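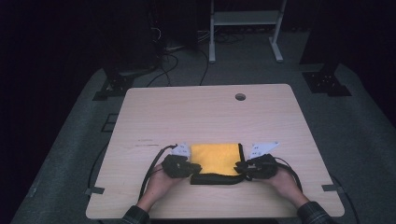 The student union at Fladley wants the university to stop counting attendance in lectures. The vote was held in September, and the rectorate has promised an answer before the end of the term. I teach second-year statistics there, and most of my colleagues expect me to be against it. I am in favor, although I do not share all of the union's reasons.

Let me first explain the present rule for those who don't study with us. A student who misses more than 19 hours in one course can't sit the final exam. It makes no difference if the student was sick, if she was working, or if she already knows the material. She must pay for the course again the next year. In my faculty this costs 400 for each course, and for many families it is a large sum.

The union's president, Valentina Bustos, wrote in the campus paper that the rule "punishes the poor." I think this is partly right. Many of my students work nights in the warehouses at Folon, and I see who is sleeping in the third row at eight in the morning. They come because of the signature sheet. They sign, they sleep, and on paper they are good students. But I also know students with money who are absent for weeks, and friends sign for them. The rule does not catch those.

My colleague Maximiliano Echeverría defends the rule with more patience than I have. He says that young people of eighteen need somebody to expect them in a room at a certain hour, and that if we remove this expectation, the weakest will disappear first. I have thought about this argument for a long time. When I was a student in another country, nobody took our names, and I remember one boy from my village who stopped coming in the second month. No teacher asked about him. I asked, but too late.

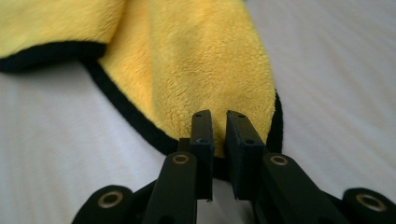

So I don't want a university which doesn't notice. My problem is that a sheet of paper does not notice either. In a lecture hall with up to 1,000 seats, such as the Pappas building has, the sheet goes from hand to hand and comes back full. I put it in an envelope. The office reads it only at the end of the term, when the only thing left to do is to say no to somebody.

What I would prefer is small groups, where the teacher knows the faces. In the exercise classes at Getis Hall we have 50 students to one assistant, and even this is too many, but an assistant can still send a message after the second absence and ask what happened. I would pay assistants for this time. It is cheaper than people think, and the office would have fewer appeals to read.

The union didn't ask for this, and I believe this is a weakness in its petition. To ask only for the end of the sheet is easy for the rectorate to accept, exactly because it costs nothing. I hope that Ms. Bustos and her colleagues will add the second request before they meet the rector. I have already told them I will sign it.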